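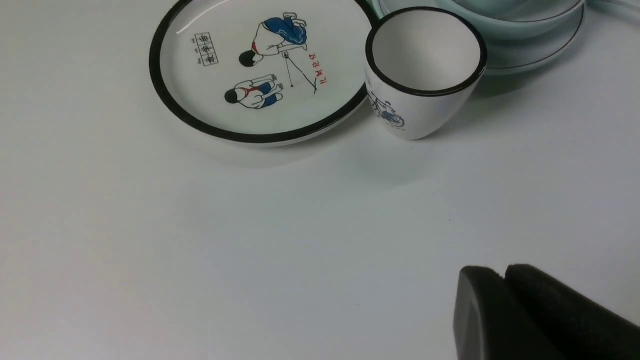

Volano Housewares Club, Tableware Group

Plates with a story: an interview with Lenka Machala

Lenka Machala came to our club in May with one box of dishes wrapped in kitchen towels. She is a member since nine years, and most of us know her from the exchange table, where she usually takes more than she brings. I visited her at home to ask about the part of her collection which she calls "the playing dishes". These are plates and cups with small drawings of children, toys and bicycles.

She had put a few pieces on the white table before I arrived. The first one she wanted to speak about was the round white plate with the thick black rim.

"I bought it for the two children," she said. "You look at them from above, like from a window. When I was small we lived on the fourth floor, and this is how I saw my friends in the yard. Only black hair, and then the shirt and the shorts."

Both children on the plate have white shirts, blue shorts and a red neckerchief. One bends forward and the other one is squatting. Beside them are two long thin lines, and I asked Lenka what the game is.

"I think they are sticks, but I am not sure," she said. "My neighbor says one thing, my son says another thing. There are Chinese characters in a little label on the left, three of them, with the pronunciation in small letters on top, and also some red writing on the right. I don't read Chinese. One day I will ask a person who does, but I am in no hurry."

She found the plate at the Gromus market hall, in a crate with baking forms. The seller wanted 14 for it and she did not bargain. The cup was in the same crate, lower down, and she saw it only when she was already paying.

"The cup has the same black edge, so I like to put them close together. But it has no children on it, it has a bicycle. A blue and black one, very thin lines. I would not say they are from one set. For me they go together, and it is my table."

I asked if she uses them or only looks at them. She was a little offended by the question.

"Of course I use them. The plate is for bread and cheese, or for a pancake if I am alone. I don't cut meat on it. With a sharp knife you can scratch a printed picture, and then it is finished. The cup I use for tea in the evening. I fill it not too high, and I hold it near the rim."

She washes both by hand, with a soft sponge and a normal dish soap. In the cupboard she puts a paper napkin between the plates, a habit she learned from her aunt, who had 50 plates and, Lenka says, never broke one of them.

Next to the cup there was also a dish of pale blue-green color, with a thin dark line on the rim. It was a present from Wenche Sandberg, who many readers know from our glaze evenings.

"Wenche gave it to me when she moved to a smaller apartment. She said it was too quiet for her. I like quiet dishes also. If you have a plate with a drawing, a plain one next to it is a good neighbor. When I set the table for guests I never put two drawings side by side, people don't know where to look."

What is she looking for now? Lenka had a list, on the back of an envelope. A second cup with the black rim is in the first place. After it comes a small bowl, "for nuts or for soup, I am not strict", and any plate with children flying a kite.

"I saw a kite plate once, in the window of Procházka. I went home to think about it, and when I came back there was a teapot in that place. Now I don't go home to think."

Members who have something similar for exchange can leave a note for Lenka at the club desk. She asks that you write the diameter of the plate, her shelf is narrow.

Text: Vlasta Vlček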